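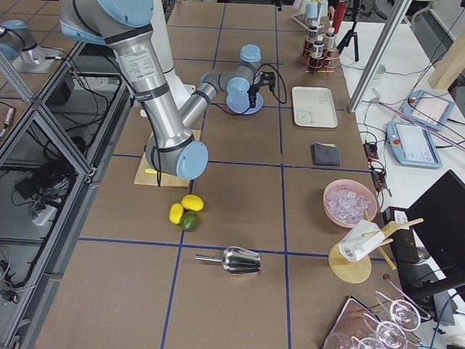

tkamata wrote:
Hand guiding is fine for big moves, but I would not use it for anything that ends in a grasp. You push the arm, the wrist drifts, and the drift goes into the recording.

navarrete_t wrote:
Depends on the arm. We did 700 demos by hand guiding at Vasberg and the grasps were OK. Remote control was slower for us and new people hated it.

okabe wrote:
Slower for the first 14 or so tries, then it evens out. Your hands also stay off the table, so they never show up in the video.

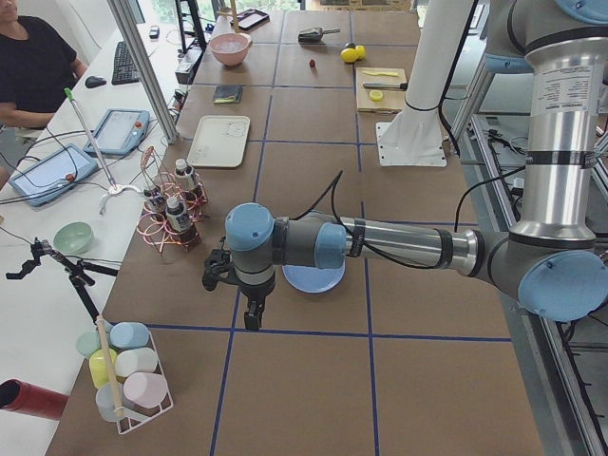 essam_t wrote:
My problem with remote control is depth. I can line up left and right all day and still close the fingers too high. Tape helps. With blue lines in a grid like that, I call out a square, bring the open gripper down over a line, and judge height from there. Start with a bowl and leave the knife for later.

tkamata wrote:
Tape only helps the person driving. The policy may learn the tape.

essam_t wrote:
Then shift the objects between takes. We move everything every 3 demos.

navarrete_t wrote:
Still faster by hand. I'll post our April times when I find them.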